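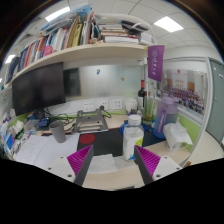
Goldale's managers like to say the new system gives people back 2 hours a day. Ask at the desks and you get a different sum.

The software from Rakov sorts claims, drafts replies and flags the odd ones. The odd ones go to staff, all day long. The easy files, which used to let you catch your breath between the bad ones, are gone.

Of 70 clerks, 10 have left since February and none were replaced. The hours were saved, all right. It's less clear who got them.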